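# Open day at Brollham, worth the drive?

**dullik_dan**
Anyone here go to the robotics open day in March? Thinking of taking my nephew next time. It's an 11 mile trip for us.

**mkokk**
I went. Aleksi Kokkonen gave the talk in the morning and let people try the hand-held grippers after lunch. Room holds 100 and it was full, so get there early.

**Zandlow472**
Went too and I wasn't that impressed. Most of it was people picking stuff up off a table. I wanted to see arms moving. The Mac Suibhne line was switched off the whole time.

**mkokk**
The line was off for service, it said so on the door. And picking stuff up is the work. Finbarr Foley told us they want 500 good runs before they train anything.

**Zandlow472**
Fine, but a kid will be bored after two of them.

**dullik_dan**
How old do you have to be to try the gripper? He's nine.

**mkokk**
They let my daughter have a go and she's eight. Didn't see an age limit posted.

**tern_and_co**
Disagree with Zandlow on the boredom. Trying the gripper was the best part of the day for my two, and they asked to line up again. You squeeze, the fingers close, and you find out fast how clumsy you are — I was worse at it than both of them. The table I liked best was the one with "Fast UMI" in big bubbly letters on the black cloth, and a metal plate heaped with little yellow beans between the two orange-backed fingers. Bring a snack, the coffee stand shuts at 2. 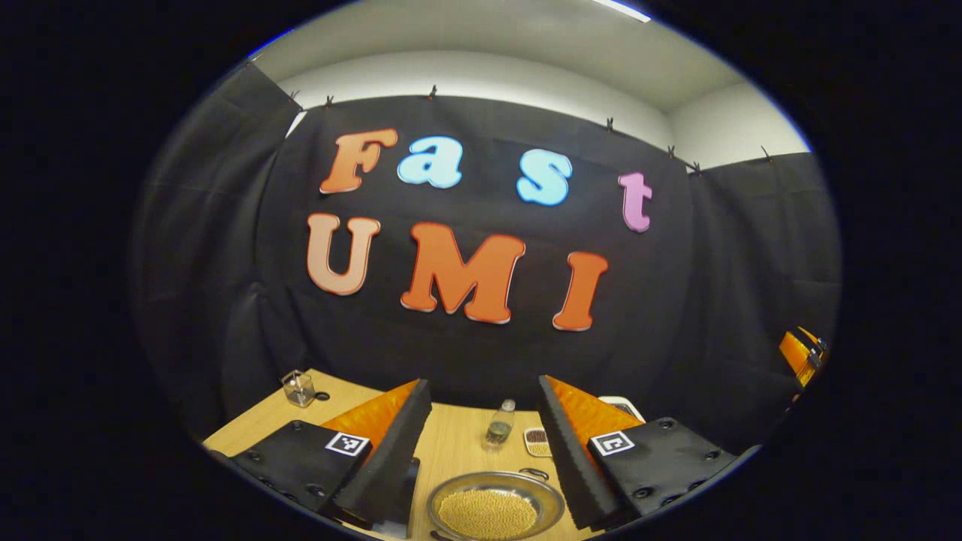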